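2018-09-11

Open day at Vornum. Left Oltholm early, arrived before the doors opened, signed in behind a group from Lyimo who had brought their own safety shoes. I had not. Visitor shoes are overshoes with a steel cap and they fit like buckets.

Badge number 183. Coffee acceptable.

First hour was the presentation. Glenys Henare gave most of it and kept to the material, which I appreciated. The main points as I wrote them down:

Two arms on one table, each taught by an operator moving a matching pair of handles. Each run through the task is stored. They had 1,029 runs on disk as of last week, all tasks together, of which they consider the ones recorded before August suspect on account of a clock offset between the wrist cameras and the joint data. The offset was 105 milliseconds. They found it late. She put the plot on the screen and left it there through the questions, where most people would have moved on to the next slide.

I asked whether the old runs could be shifted and reused. Answer: in principle yes, but the offset drifted over the course of a session, so a constant correction is not enough. They are refitting it per session and comparing against moments of contact, where a jump in motor current gives a usable mark. Ingvar Bjarnason has that job. He did not look pleased about it.

Second hour on the floor. We were let up to the tape in small groups. The task on the table was household objects: candle tins, black candlestick holders, a wire rack shelf, a potted cactus. Thin stems and shiny metal together make a fair test. The stems leave little to grip and the tins reflect everything around them, so anything that depends on depth from the cameras has a bad time near the rim. Henare said the wrist views carry most of the weight in close and the fixed view is used for deciding which arm goes where.

Notes on the hardware. Arms mounted on the side rails, facing inward. Black two-finger grippers on both. The fingertips have a small notch, and I forgot to ask if that is for grip or left over from an earlier part. Table is light wood, frame is black extrusion. Cable handling on the arms is loops of bundled cable, and I would want to see the wear at the elbow after a year of it. I said so. Ľubomír Kopecký said they change the bundles on a schedule and would send me the interval. Chase this if nothing comes.

Ran out of time for the calibration bench, which was the part I came for. Ten minutes with it at the end – enough to see the target and copy down the procedure, not enough to see it done. They recalibrate after every gripper change and otherwise on a fixed cycle of 10 sessions. We do it when somebody complains. That needs to change at our end before we buy anything.

Price was not discussed. Delivery was, vaguely.

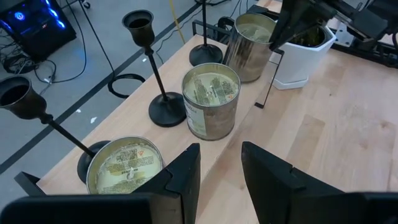
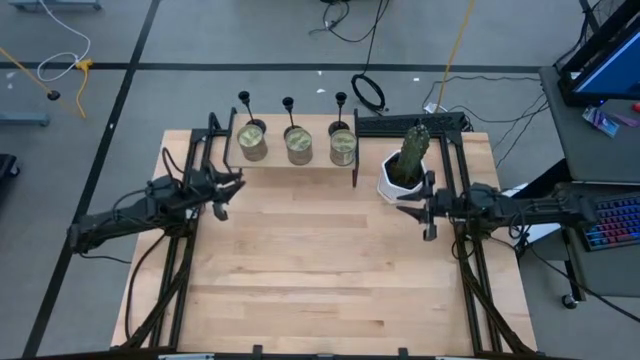 Vornum, candle tins and holders, wrist camera first and then the fixed one.

Mitali read this over before I filed it and disagreed with me on the old data. Her view is that a per-session fit against contact will be fine for anything slow, and that throwing out the runs before August would cost more than the residual error does. She wants to ask Bjarnason for one bad session, raw, and try it on our side with the Velleck code before we take a position. She also says the calibration cycle should go by hours on the arm, as sessions vary too much in length to mean anything.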